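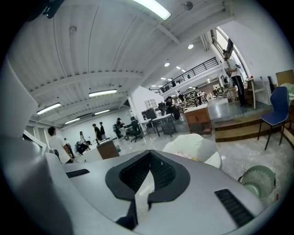
Stistow, July 2021

Koluvo hand gripper + head rig, setup and upkeep notes

README for unit 3. Covers the hand-held gripper, the head camera and the marker cubes. Older notes from February are out of date on the mount and the cable, don't follow them.

What is in this folder
setup.txt – the short checklist, same order as below
calib/ – lens and cube files, one per session
log.txt – repairs and part swaps, newest on top
stultwood/ – drawings for the pad and the housing panel

Before you start
Charge to 80 percent or more. Under 20 the gripper drops its link and the log just stops, no warning.
Lens: dry cloth only. Spray leaves a film and the wide view picks up every bit of it.
Look at the V pad. Rim should be up all the way around, mesh flat inside. If the mesh lifts, swap the whole pad. Do not glue it, we tried.
Keep tape, sleeves and fingers off the slotted vents, left and right. Unit 3 runs hotter than the others.
Check that the gripper body still fills the bottom of the picture the way it did at the last calibration. If more or less of it shows, the camera has shifted in the mount, redo calib.

Gripper camera
Start Haruna first, then the gripper. Other way round it finds the camera but not the clock.
Exposure is locked. Tall windows plus ceiling lights in the same view, auto hunts up and down the whole time. Lock it facing the railing side and leave it.
Black ring around the picture is normal, that's the lens. Don't crop it, the calib files expect it.

Head rig and cubes
Every person being tracked wears a cube. Strap snug, then shake your head. If it slides, tighten and shake again.
Two printed faces in view is enough for a good pose. One face works but it jitters.
Wipe the faces, no shiny tape over the print. Glare from the floor is bad enough allready.
Route the head camera cable down the back and leave slack at the recorder. Snagged cable is the number one repair in log.txt.

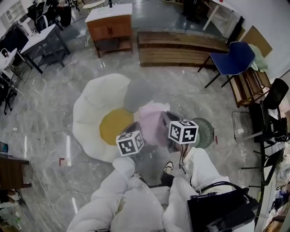
Head camera view, marker cubes by the egg rug.

Calibration
40 frames per camera. Move slow, cover the corners as well as the middle. Redo after any drop, any pad swap, any new mount screw.
Cube check: stand still, nod, turn left, turn right. Pose should come back to where it began. If not, wrong cube file is loaded (this is nearly always it).

Known problems
– Fast head turns smear the markers. Tracker loses the cube then picks it up again, gap gets flagged in the output.
– Jaw reads open when shut. Pad not seated, push it down until it clicks.
– Gripper fan noise. Dust in the grille. Brush it out, no compressed air, it pushes the dust onto the board.

Packing up
Stop recording, wait for the light, then power off. Cubes go in thier own box, nothing stacked on them. Write any fault in log.txt the same day with the unit number.

Spare pads: order from Stultwood, ask for the mesh version.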